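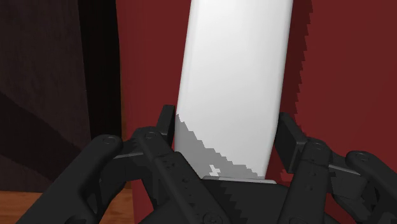

I have been trying to buy a bath board since February. My mother-in-law is staying with us after her hip operation and the leaflet from the hospital said to get one, in the breezy tone of people who have never tried. A bath board, as far as I can make out, is a plank. It goes across the bath and you sit on it. I had in my head something like the thick white thing up there, rounded at the edges, smooth, no fuss, the sort of shape you could hand to a cross woman in a dressing gown. What the shops have in their heads is another matter.

The Namar has slots. The Derum has slots and a handle and a soap dish, and costs twice as much, presumably for the soap dish. The Undau arrived on Thursday, order number 2614, and turned out to be 2 inches too short for our bath, so for one brief moment it was a raft.

I rang the shop. A very patient man called Hatem Fahmy asked whether I had measured the bath. I said of course I had. We both let that sit for a while. He told me I had 30 days to send it back in the original packaging, which by then was in the recycling under a lot of wet cardboard.

Meanwhile Obadia Biwott from next door has offered to cut me a piece of shelf. My mother-in-law, who has been washing at the sink and listening to all of this through the door, says she would like a shower put in.

The plumber can come in nearly two months.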